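Home Reviews Sofas Rugs Kitchen About

Search this site... Go

Stadell leather sofa: our long-term review

So many of you wrote in after I mentioned the new sofa back in July that I thought I had better sit down (on it, naturally) and give it a proper write-up. I've held off until now because I don't think you can say much about a sofa in the first few weeks. Everything feels lovely when you've just gotten rid of something with a broken spring.

We bought ours from the Dunmore showroom, and a very patient man named Lionel Dobson let us sit on every model in the place, twice, while my husband made up his mind about arm height. The Stadell was $2,948 with delivery. The Wakimwood we nearly went home with was $1,737, and I won't pretend I didn't think about that difference all the way back in the car. But the Wakimwood had a shallow seat, and my knees stuck out like a teenager's on a school bus. If you're under five foot four you may well prefer it!

Delivery was two cheerful fellows who took the legs off in the driveway and had it through our awkward front hall before the coffee was ready. Putting the legs back on was easy, though one of the bolts needed a second go.

Now, comfort. It starts out firm, and I mean firm, and for the first month I wondered if we'd made an expensive mistake. Then it began to give a little, and these days I can get through a whole movie and half of the next one without shifting around. The seat is deep enough to curl up on sideways with a book, and the arms are broad enough to rest your head on with a folded blanket.
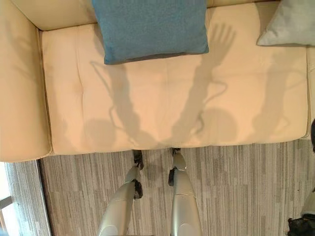
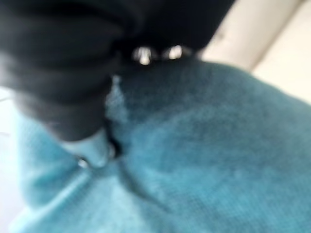

Stadell sofa in cream leather, with the blue cushion, in the first photo.

People always ask about the color, and yes, I was nervous about it too. I wipe it down with a barely damp cloth every couple of weeks and use the Clikidden leather balm when the seasons change, a very small amount, rubbed in with an old T-shirt. Newsprint is the one thing I'd keep away from it. I left the Sunday crossword face down over lunch and spent a good part of the afternoon regretting it. It did come off in the end, with a lot of patience and more balm than the tin recommends.

My complaints are small ones. Leather is chilly on bare legs on a winter morning, the gap at the back of the seat swallows pens and reading glasses, and the warranty paperwork took three phone calls to sort out.

Would I buy it again? I would, though I'd wait for the spring sale and see whether Lionel could knock a bit off the delivery.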